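Section 2: Stocking Your Tapley Snack Jar and Setting the Reminder

Welcome back! By now your Tapley jar should be washed, dried and sitting level on the counter, so we can move on to the fun part - filling it. Dried fruit is a lovely first choice, and any kind you like to nibble on will do.

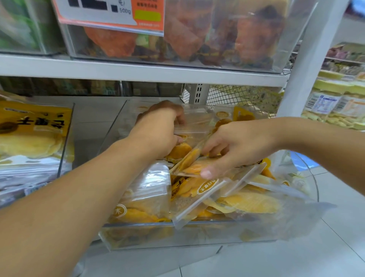 Su-bin Shin
Customer Guides Writer, Pellano

1. Press the power button on the base and wait for the light to turn green. Leave the lid off for now.

2. Set the empty jar on the base and press ZERO. The display should read 0 g. If it shows anything else, lift the jar, wipe the pads underneath with a dry cloth and try again.

Note: A jar with the glass lid reads 562 g heavier, so please don't zero it with the lid on (I have done this more than once!).

3. Pour the snacks in slowly, straight from the bag, and stop at the fill line. Dried mango comes in 500 g packs in some stores, and a pack like that fits with room to spare.

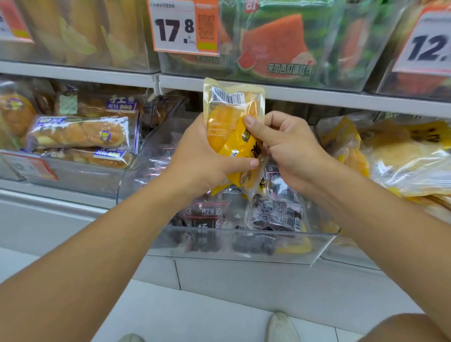

4. Close the lid and turn it to the right until it clicks. Then hold SET for 2 seconds, choose your refill level with the arrows, and press SET again to save it.

Caution: Never put the base in water or in the dishwasher. The jar and lid are fine on the top rack.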